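3.2 What people do with flowers

I'll admit flowers were never meant to be part of this study. Reda Bennani and I went to Hiltutville to ask people how they clear a table, and we had 200 households on the list, most of them picked for their kitchens. But flowers kept turning up in the answers (we'd asked nothing about them!), and by June we had 795 separate remarks on vases, stems and where to put a bunch while you deal with everything else.

So we added a flower task. Each table got a bunch of artificial tulips, a round basket and a pan, and people were asked to make it look nice before company came. We went for artificial ones because real tulips flop, and a flopping tulip changes how you hold it. The ones in Figure 4 are red and all closed, with small pointed leaves between the heads, and I rather like them. The basket is woven wicker with an open rim. Reda wanted a glass vase as well, but I talked him out of it — a vase tells people the answer before they've started.
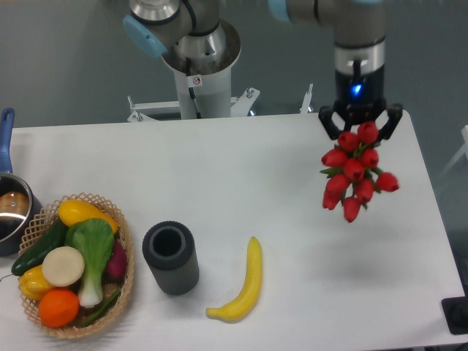

Figure 4. The tulips held by their stems, heads down, over the white table. The basket and the blue-handled saucepan are to the left.

3.3 Basket or pan?

Most people in Gastescombe went straight for the basket, which I'd have bet on. Lakach was messier. Plenty of people there used the pan, and one woman told Tonantzin Figueroa that her mother always stood flowers in a saucepan until the washing-up was done, so where else would they go? We coded that as "temporary place", though I still have my doubts — she seemed quite happy to leave them there all evening.

El Idrissi's scheme for table setting has no code for temporary places, so we made our own and went back over all 3171 clips with it. It took ages. The full list of codes is in the appendix, and the ones we argued over are marked with a star.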